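Teaching Tendora to Tidy a Living Room
Student project report, Gatasbridge

Our goal this term was to get a two-armed robot to pick things up in a normal living room, and to teach it without writing a single motion by hand. One of us drives the arms by remote control, the robot records what its joints and camera are doing, and later a policy learns to copy us. We called the whole setup Tendora, and we've had a great time with it!

We recorded 100 demonstrations in April. The first 24 were pretty bad (jerky wrists, long pauses while the driver figured out which way was left), and we threw out 13 of them.
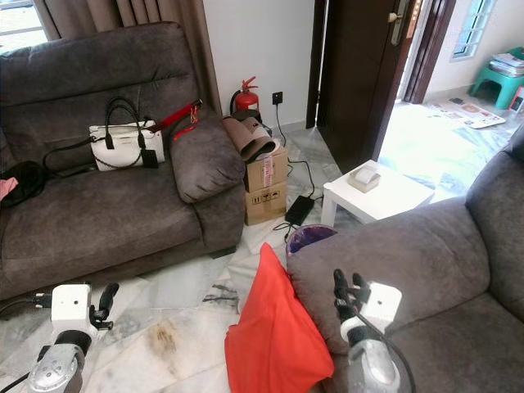
Soft things are much harder to teach than boxes. A strap or a handle never lies the same way twice, so the driver has to come in slowly, open the gripper wide and commit – stopping halfway just teaches the robot to stop halfway. We also learned to keep the second arm still unless it has a real job, since the policy copies every bit of fidgeting.

Replaying the recordings at half speed in Pludness, our viewer, helped a lot with spotting bad grasps. After that we switched drivers every 5 runs, and the motions got noticeably smoother.

Next we want to train on both drivers' data separately and compare the two policies on bags and cushions.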